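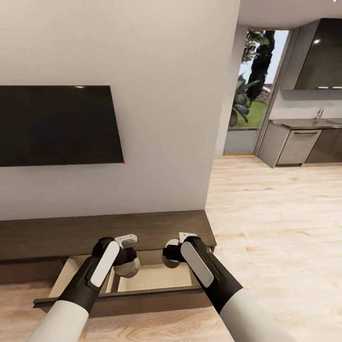

Deisy Castaño wanted to know whether a visitor would take a simulated drawer task for the real thing, and if they did, whose fault that would be. Fair question. It came up after the February open day and it is the reason this section was rewritten.

5. Showing the drawer task to visitors

Read sections 1 to 4 before you start. This section covers the simulated living room demonstration only. Everything the visitors see the two arms do in this part happens on a screen, in software, and you must say so at the start and again at the end. The Flukier sales sheet calls it "a day in the life of your home". Please don't use that line.

5.1 Before the doors open

1. Start the demonstration computer and log in as the visitor account, not as yourself.

2. Open Tello and load the scene called Muline living room. Loading is slow. If the progress bar stops near the end, leave it alone.

3. Check that both arms respond. Move each one a short way and bring it back.

4. Open the console drawer in the scene settings. The task starts with the drawer already pulled out and empty. Opening it with the grippers is a separate task (section 7) and it fails too often to put in front of a crowd.

5. Set the seed to 2893. This gives the same starting layout every time, so you can talk while it runs.

Note: a fixed seed makes the robot look better than it is. If someone asks whether you picked a good one, the answer is yes.

6. Put the printed results sheet on the table where people can reach it. Last time it was left in a folder under the projector and we were asked for it all afternoon.

5.2 Running the demonstration

1. Wait until the group has settled, then say that the room is a computer model and that the two arms are modelled as well.

2. Point out the drawer on the screen and explain the task, which is to push it shut using both grippers without striking the cabinet.

3. Press Run. Don't talk over the first attempt. Visitors want to watch it, and you will want to see it too in case you need to step in.

4. When the attempt ends, read out the result shown in the panel, whatever it says. "Nearly" is not a result.

5. Press Reset and wait for the drawer to return to its starting position.

6. Offer a second attempt with a seed chosen by a visitor. Any whole number will do.

Caution: do not skip step 6 because the first attempt went well. A single good run on a seed we chose shows very little – and the people who ask the sharpest questions know that.

Caution: do not raise the playback speed. At double speed the arms look sure of themselves, and the small corrections near the drawer front can't be seen at all.

5.3 If something goes wrong

The arms stop moving partway through. Wait for the time limit. If nothing has changed by then, press Reset and record the attempt as a failure.

A gripper passes through the drawer front. This is a fault in the contact settings. Stop the run, tell the visitors what they have just seen and reload the scene. Do not call it a glitch and carry on.

The picture freezes but the timer keeps going. Close Tello and open it again. Hạnh Dương has the password if the visitor account locks you out.

5.4 Questions you will be asked

How often does it work? Give the figure on the sheet. In the last full set of 525 attempts, 47 ended with the drawer fully shut and no contact with the cabinet. Trunley's brochure counts a drawer left slightly open as a success, and gets a much larger number that way. We don't.

Would it do this in my house? We have no evidence that it would. The model treats the drawer as sliding evenly and always with the same effort. Most people own at least one that doesn't.

When can I buy one? Pass this to Otis Yazzie. Please don't guess, even kindly.

5.5 Closing down

1. Save the log before closing Tello. It is not saved for you, despite what the menu suggests.

2. Write the number of attempts and the number of failures in the visitor book, including the attempts on seeds chosen by visitors.

3. Log out and switch off the projector at the wall.

Section last changed July 2025. Send corrections to Parveen Bukhari.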